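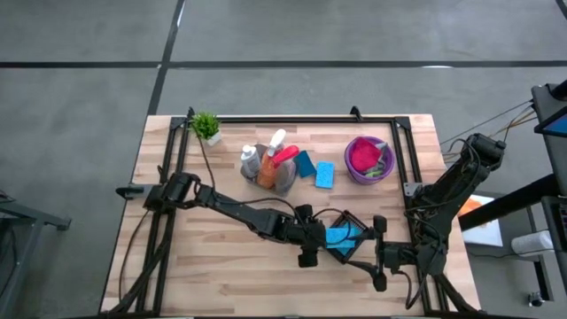
Clakitz two-arm table, cleaning set: sponge and holder, caddy and bucket at the back.

Clakitz Two-Arm Work Table
Product number 1701
Price on request

Overview

The Clakitz is a complete work table with two robot arms, for teams who want to find out which chores a machine can take over today and which ones still need a person. It is used in laboratories, in training schools and in a few workshops that like to test before they buy a bigger line. The arms stand on opposite sides of the table and share the middle, so one can hold an object while the other works on it.

We are often asked if this table can already clean a kitchen. The answer is no. It can learn single steps of the cleaning, and some of these steps it does well. Please read the section "What it can do" before you order.

What is included

Table with wooden top and black aluminum frame
2 robot arms, black, with finger grippers
Cables and power supply for both arms
Primach control software, one license
Cleaning set: sponges, sponge holder, plastic caddy, bottles, brush, bucket, cloths
Printed manual in English

The monitor, the equipment stand and the side table are not part of the delivery. The plant is also not included.

What it can do

Our application engineer Eyerusalem Negussie tests every new task on the table in our Flokville workshop. Her present list is this:

Works well: picking up a sponge from a known place, putting a sponge in its holder, moving a light bottle from the caddy to the table.

Works with supervision: wiping a flat surface with a sponge, putting a cloth into the bucket. The cloth often folds in a way that the gripper does not expect, and then the operator must help.

Does not work yet: wringing out a cloth, pressing the trigger of a spray bottle with enough force, judging if a surface is clean. For the last point we have no date to offer.

On the shop floor the picture is a little better, as the parts are hard and always the same. Sorting small parts into trays and loading a simple fixture are both possible after one or two days of setup. A person is still faster in most cases. Customers who count only the minutes will be disappointed, and we prefer to say it now.

Setup

The table is delivered in 4 boxes. Two persons are needed to lift the top. The floor must be level, and we recommend to mark a safety line on it with tape and keep visitors behind this line while the arms move. Guide the cables to the outside of the frame so they do not hang in the working area.

Do not use the arms with running water. A damp sponge is allowed, a dripping one is not. Damage from liquids is not covered by the warranty.

Options

Soft finger tips, set of 4 - product number 781
Puma rolling base with brakes, for moving the table between rooms
Second Primach license for a training computer

Customer comment

"We bought it for the students and now the technicians use it more. The sponge tasks are good for learning. For cloths I would wait." - Wilson Usuga, workshop teacher

Delivery and service

Delivery time is given with the quotation. Spare fingers and cables are kept in stock in Flokville. For a demonstration with your own objects, please send us a list of them with the weight of each one.

Page updated September 23, 2019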